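Part-time sorter and packer, Lynch site
Posted 10 December 2022

Sekorico is looking for one person to sort, check and bin mixed small goods at our Lynch site, starting in January. Part-time, 21 hours a week, daytime only. You would report to Ita Mulligan, who wrote this ad and has read too many of the other kind.

I'll say up front what this job isn't. It is no "exciting opportunity in a fast-moving environment." It is a table, some bins and a steady supply of things people have sent back, left behind or donated by the boxful. I have seen our own recruiters describe it as "inventory experience specialist," and I asked them to stop. If you want a title to put on a profile page, sorter is the one we have.

The goods come to us from Gukwood, mostly in cartons with a list taped to the lid. Do not trust the list. It will say "cables, assorted" and you will find half a chess set and a soap dish. Your work is to take everything out, look at it properly, decide where it goes and write down what you decided. A short-staffed day at the other end means a bad list at ours, and I have stopped expecting that to improve.

We sort by color of bin. Blue is for goods that can go out again as they are. Green is for goods that need a second look, a missing part or a wipe down. Red is for goods we can't pass on. I was doubtful about the colors when they came in, and I still think a written label does the job better, but people do learn them quickly and the mistakes are fewer than I predicted. 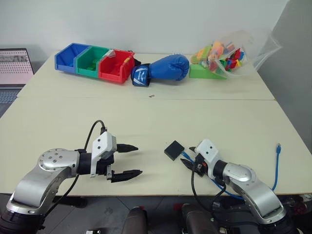
Most of what crosses the table is small, and small is easy. What slows people down is the thing that doesn't fit the system. Bins with open, sloped fronts are fine for a plug or a toy and not much use for sports gear, so a boxing glove ends up lying on the table next to the red bin, and somebody has to decide about it. We need that somebody to be you. A single glove is worth very little to anyone, but its partner may well be two cartons down, and the person who throws out the first one too early will have to explain the second. Put odd items to the side, finish the carton, then come back to them before you close the sheet. Do not leave them for the next shift. I have heard every version of "I thought someone else was dealing with that."

What you would do in a normal shift

Open cartons and check contents against the list, such as it is
Sort into the three bins and empty them when they are full, before they overflow
Pair up loose items (gloves, shoes, chargers and whatever they charge)
Coil cables and tie them, so the next person doesn't get a knot
Enter each carton in Prunov, our stock program
Wipe the table down and leave it clear

About Prunov: the company that sold it to us said it would take an afternoon to learn. Allow a week. It asks for a category on every item and there are 47 of them, several of which seem to mean the same thing. You'll use nine or ten. There is a printed sheet of the ones that matter, and I would rather you ask me than guess.

What we want from you

Good eyesight, with glasses or without. Patience with dull stretches. Handwriting another adult can read. You need to be able to stand for a good part of the shift, though there are stools, and to lift a carton from a cart to the table. No diploma needed. Warehouse experience is welcome but I don't give it much weight - some of our worst sorters came with years of it and some of our best came from school kitchens and the post office.

Please don't tell me you are passionate about logistics. I won't believe you, and it isn't required.

Pay and conditions

The rate is printed on the application form, and it is the same for everyone who starts in this job. There is a one-time payment of 100 dollars toward shoes, paid with your first check. We handled 3000 cartons last year and expect much the same again. Management has mentioned a bonus plan. I would not count on it until it is in writing.

How to apply

Pick up a form at the Lynch front desk or ask for one by mail. Skip the cover letter. On the back of the form, write a few lines about something you had to sort out that didn't belong anywhere, and what you did with it. Those we want to meet will be asked in for a paid trial morning with one real carton and its list. Mark the envelope for Ita Mulligan. Everyone who applies gets an answer, including a no.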